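06/07/2021 — Cuaderno de taller, encuadernación y papel

Hoy he seguido con la prueba de los adhesivos para las guardas. Escribo en español para que Hema y Muthu pueden leerlo también; perdonen las faltas, las corrijo cuando las veo.

**Lo que quería saber**

El libro de cuentas de la familia Naidu tiene 441 hojas y el lomo está abierto por dos sitios. Antes de tocarlo necesito decidir con qué pego las guardas nuevas. La última vez usamos el almidón de trigo solo, y en octubre Gunhild Ragnarsson me enseñó que el papel se había ondulado cerca del cajo. No mucho, pero con la mano se notaba muy bien. Ella piensa que la pasta estaba demasiado líquida. Yo pienso que también el papel estaba cortado con la fibra en mala dirección, pero no lo apunté entonces y ahora no puedo demostrarlo. Por eso esta vez apunto todo.

**Preparación**

- Almidón de trigo, 50 g, remojado en agua destilada desde ayer por la tarde.
- Metilcelulosa, la del bote grande. La etiqueta está medio borrada, falta escribir una nueva.
- Papel Kistavano crema, el más fino de los dos que tenemos.
- Papel Zasard, el que compró Babak para las cajas. Es más rígido de lo que me gusta.

Cocí el almidón a fuego bajo y sin parar de mover. Se puso transparente más tarde que la otra vez. Lo pasé por el tamiz dos veces y quedaron pocos grumos. La mezcla con metilcelulosa la hice a mitades, en volumen, con el vaso de siempre.

Corté ocho tiras de cada papel, la mitad con la fibra a lo largo y la mitad a través. Marqué la dirección con lápiz en una esquina. Por favor, no usar el bolígrafo azul: la tinta pasa con la humedad y ya estropeó una serie.

**Observaciones de la mañana**

Kistavano con almidón solo: pega rápido, demasiado rápido para mí. Cuando quise mover la tira para alinearla ya no se dejaba, y la segunda quedó torcida casi dos milímetros. La dejo en la serie, pero no sirve para medir.

Kistavano con mezcla: mucho mejor. Hay tiempo para colocar, levantar una esquina y volver a bajarla. Después de la prensa las tiras con fibra a lo largo están planas. Las otras hacen una curva suave hacia dentro.

Zasard con almidón solo: plano, pero suena como cartón al doblarlo. En una tira se ve una línea blanca en el pliegue. No quiero esto dentro de un libro que se va a abrir.

Zasard con mezcla: no terminado. Me quedé sin secantes limpios.

La prensa Skodex cierra bien, aunque el tornillo izquierdo hay que apretarlo un poco más que el derecho. Muthu Thomas ya lo sabía y no me lo había dicho nadie. Lo escribo aquí y también en la hoja que está pegada al lado de la prensa.

**Conversación con Vimala Marar**

Vimala me llamó al mediodía. Le conté lo de la curva y me preguntó cuánto tiempo habían estado las tiras bajo peso. Fueron 100 minutos. Ella dice que para este gramaje es poco y que deje la serie siguiente toda la noche, cambiando el secante una vez. Tiene razón, seguramente, pero entonces la curva de las tiras a través puede ser una cosa del secado y tengo que repetirlas antes de decir nada sobre la fibra.

También me preguntó por qué no probamos la cola que trae su proveedor. Le contesté que no conozco su composición y que en un libro prestado prefiero algo que se puede quitar con agua. No estaba muy convencida. Quedamos en que manda un bote pequeño y lo probamos en recortes.

**Dudas**

¿El almidón se puso transparente tarde por el fuego o por la bolsa nueva? Guardar un poco de cada bolsa y cocerlas el mismo día.

La humedad de la sala subió después de comer. No tengo el número, porque el higrómetro está con Babak Yazdani en el depósito. Pedírselo.

**Para mañana**

1. Lavar y secar los secantes.
2. Repetir Kistavano con mezcla, toda la noche en prensa.
3. Terminar Zasard con mezcla, aunque creo que no lo vamos a usar.
4. Preguntar a Hema Joseph si el cliente quiere conservar la guarda vieja aparte. Si quiere, hay que hacer una carpeta y eso son más horas en el presupuesto.

El resto de la pasta está en la nevera, en el tarro de tapa roja. Tirarla si huele agria.

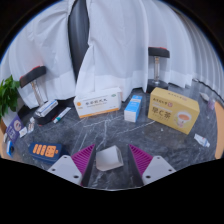
*Pieza blanca pequeña sobre el mármol gris oscuro de vetas claras.*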